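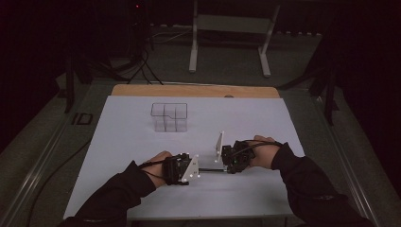 Last updated: 18th January

Workbench notebook, Redberg room

Today I put new white paper on the small table. The old sheet had glue marks and I was tired of looking at them. The board below is good, so I left it as it is. The new sheet is a little short at the far side and the wood shows there. I can live with this.

Then the clear organizer. I want to decide if we keep this type for the pens and the thin rods, or if we go back to the cardboard trays from Marko. I wrote down before that the clear one is difficult to see on white paper, and I still think so. The walls are thin and the edges show only when the light comes from the side. For the drawer it does not matter, but on the table I have already put my elbow in it 2 times.

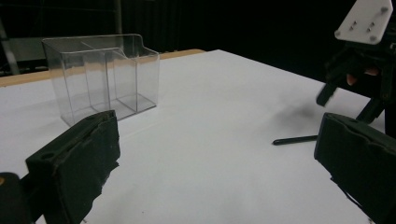
Reading time: 2 min

The divider is high at the back and goes down in a step to the front. I like this step. Short things can stand in front and one can still reach them with two fingers. I do not like that the small pieces slide under each other when the box is moved. Maybe a strip of felt on the bottom. Derkach sells it in sheets of 300 mm, and one sheet should be enough for 4 boxes.

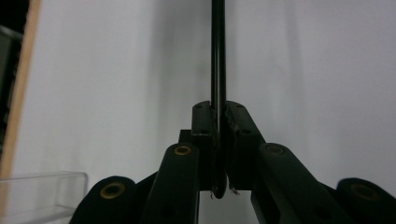 Written by: the bench group, Virkeo workshop

The black rods are the next question. They are thin and smooth with a round end, so they roll everywhere if I lay them flat on the paper. Standing is better. In November we kept them in a jar and it fell over each time somebody closed the door.

To do:
- cut felt, try in one box first
- label on the outside, dark ink
- measure the rods again, my note says 168 mm but I do not trust it
- ask if the lamp can be moved to the left

Virkeo workshop notes. Questions to the bench group. Back to top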